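Prillside Workshop, Cell 2. Notebook entry, 2020-02-19
Subject: unplanned contact during block sorting, arm stopped on protective fault

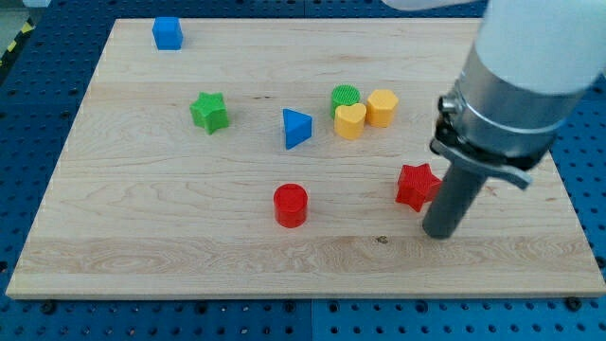
The arm entered a protective stop at cycle 137 of the morning run, during the descent to a pick. The controller logged a contact force above the configured limit and held position with the brakes applied. No person was inside the marked area at the time. Sandro Caputo was at the operator station and pressed the emergency stop as a second measure, in accordance with the cell procedure. The target for the cycle was the red star. The finger belongs over the center of the piece before it goes down, and on this setup it comes down to the right of the star, close to the board, with one point of the star almost touching it. An error in that direction agrees with what was found later in the offset table.

Sequence of checks

Power to the arm was kept on and the program was paused. The log was copied to the shared folder before any reset. The finger was then raised by hand guiding at reduced speed. The fingertip was examined and wiped. No chip or crack was found. The wood was examined where the tip had pressed and a shallow dent was felt with the fingernail. The dent does not affect use of the board.

The collar screws at the wrist were checked with the torque driver and all held. The board was checked for movement against the table and had not shifted. Mechanical looseness was therefore set aside as a cause.

Ada Fabbri compared the active tool offset with the value recorded in November. The two did not agree. The lateral offset differed by 18 mm, and the length had been returned to the default of the Skunico configuration file. The file was reloaded on Monday after the controller update, and the local values were overwritten at that point. The update instructions from Skunico do mention the reload, on the second page. Our own checklist does not.

Why the fault appeared late

The question was raised why 136 cycles passed without a stop. The log shows that the earlier picks were all on the taller pieces, where the search routine finds the top surface and corrects the height before closing. The star lies flat and the routine was switched off for flat pieces last autumn to save time. With the wrong length and no search, the descent continued until the force limit was reached. Several of the earlier picks also show a higher side load than usual. These did not reach the warning level and no alarm was given.

The total count on the arm is now 1,954 cycles since the last service. This is within the service interval and is recorded here for completeness.

Actions taken

The November offset values were restored and verified against the reference pin. Contact force limit reduced from 80 N to 60 N for all descents. Search routine switched on again for flat pieces. Ten slow cycles were run on the red star without a stop. The side load was normal in each.

Actions open

Caputo to add an offset comparison to the update checklist, before the first automatic cycle. Fabbri to ask Skunico whether local tool values can be locked against a reload. The D'Amico cell uses the same configuration file and is not to be run in automatic mode until its offsets have been read out and compared. The Petano cell is on the older controller and is not affected.

Entered by A. Fabbri, read by S. Caputo. Log copy is filed under the cycle number.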